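Prakenura Forum > Learning from people > Hand-held grippers v remote control

1,465 demos and it still can't do a bag. Convince me

plomano_pete wrote:
We've had a pair of hand-held grippers on the bench since spring. The pitch was that anyone could pick them up, do the job the way they'd do it at home, and the arm would learn from that. No headset, no leader arms, no waiting for a rig to catch up with your wrists. I wanted to believe it. We've now got 1,465 demonstrations in the Plomano set and the policy is decent at blocks, passable at cups and hopeless at anything that flops.

The bag is the worst. Two hands, two grippers, jaws pointing at each other over a heap of fabric with its straps lying across it, and you're meant to find an edge.

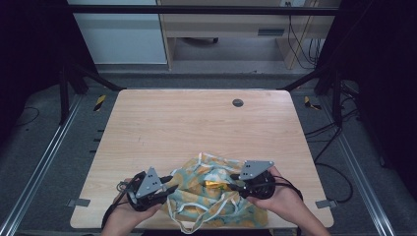
By Anathi Moodley, Plomano bench notes, July 2024

Pasting Anathi's note in full as she doesn't post here:

"People who are good with their hands are bad at this for the first hour. They reach for the bag as if they still had fingers. Parallel jaws give you one pinch. If the pinch has two layers in it when you wanted one, you feel almost nothing through the handle and you carry on, and the recording goes in the pile with the good ones. I would bin those. At present we keep them."

So that's my complaint. We're keeping demos where the person didn't know what they'd got hold of.

suominen_fan wrote:
You'd have the same trouble by remote control, only slower. I did two years of teleop on the Suominen arms and I couldn't feel a thing through those either. At least with the hand-held ones you're standing next to the job.

And the close view is better than you're making out. With the tips up against the edge of the bag you can see where the creases gather and where it runs out onto bare wood. I never had that from an overhead camera. 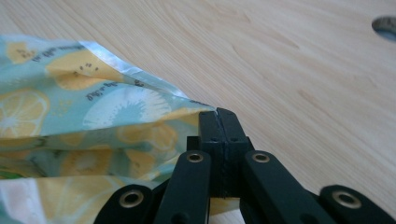
Re: close view

plomano_pete wrote:
I can see the creases. I can't see how many layers are between the tips, and neither can the network. A nice sharp picture of some lemons isn't a grasp label.

drift_compensator wrote:
Bit harsh. The network gets the whole sequence, it doesn't have to judge from one still. If a double pinch leads to a mess ten seconds later, that's in the data too.

plomano_pete wrote:
Only if somebody marks it as a mess. Ours are all marked "complete". Complete meaning the person put the grippers down.

marrowfat wrote:
Agree with Pete on labels, disagree on vision. The trouble I have is when you push into the middle of a bunch instead of going for a border. Everything round the tips is folds and print, half the lettering disappears into the creases, and I couldn't tell you which way up the thing is. A person copes as they remember where they started. Does your policy have any memory? Ours doesn't. 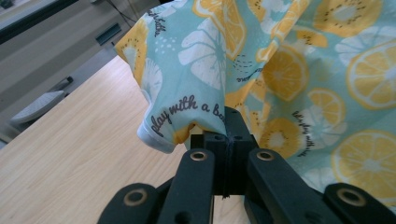
newbie_otter wrote:
Can you mix hand-held demos with remote control ones in the same training set?

drift_compensator wrote:
People do, but check the timing first. Hand-held runs are usually quicker, and if you throw both in untouched the arm tends to hesitate and then lurch. Resample to a common speed, keep a flag for which method it was, and train on a small slice before you commit.

suominen_fan wrote:
Also check the arm can reach the poses. A human elbow goes places yours won't. On the Drisus job we threw out 163 runs for that alone.

plomano_pete wrote:
163! And that's the method that was going to save us time.

marrowfat wrote:
What I'd do, Pete: stop demoing the whole task. Record corners only. Take one corner with the hem showing, close on it, lift it a little, stop. You can see what you've got in a shot like that, so can whoever does the labels, and a bad one is obvious.

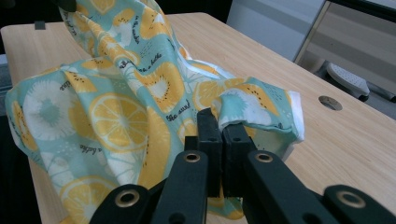
Page 2 of 2

plomano_pete wrote:
Fine, I'll try corners. I still say it's moving the goalposts. The sales line was "just do the task naturally" and there's nothing natural about lifting a corner and stopping dead.

suominen_fan wrote:
Ignore the sales line. How many people are doing your demos?

plomano_pete wrote:
Mostly Anathi and me. She's tidier. I go too fast and regrasp a lot.

suominen_fan wrote:
Then split the set by person before you touch anything else. I'd put money on half your trouble being you.

plomano_pete wrote:
Charming. Will run it, though I expect both halves to be rubbish at bags.

drift_compensator wrote:
Post the numbers either way please. The last three threads like this stopped right before the results.

newbie_otter wrote:
Following. What do you use for the speed flag, a column per run or per frame?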